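# toltar-catalog

Catalog data and import scripts for the Toltar lending shelf, a children's book collection shared between the Sumen and Liem branches. Last full export: 26th July.

The export holds 1,490 records, one per physical copy. Duplicate titles are kept as separate rows and joined on `work_id`.
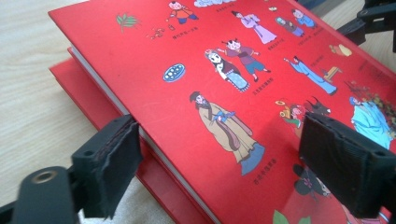

*Two red hardcovers, stacked.*

## Fields

| Field | Type | Notes |
|---|---|---|
| `copy_id` | string | primary key |
| `work_id` | string | shared by all copies of a title |
| `branch` | enum | `sumen`, `liem` |
| `condition` | int | 1 to 5, 5 is best |
| `added` | date | blank before the March migration |

Titles are stored as printed on the title page, not the cover. Subtitles go after a colon.
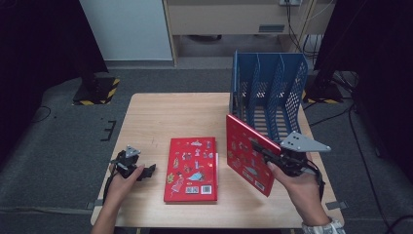

Run `import.py` with `--dry-run` first. The script reads up to 500 rows per batch and stops on the first malformed `copy_id` -- it does not roll back earlier batches. Logs go to `logs/import.txt`.

## Known issues

- 20 records from Liem have no language code.
- Series numbers are free text, so "vol. 2" and "2" do not match.
- The Indidetti export format drops accents in author names. Use UTF-8 CSV instead.

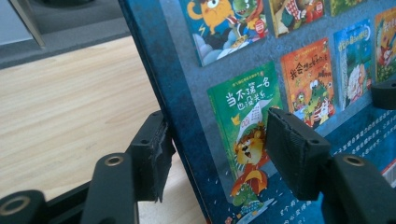
*Blue picture book, upright on the table.*

## Maintainers

Wen-hsiung Poon (schema), Tirta Nugroho (imports). Send corrections as a pull request against `data/`, one branch per file -- mixed files are returned unmerged.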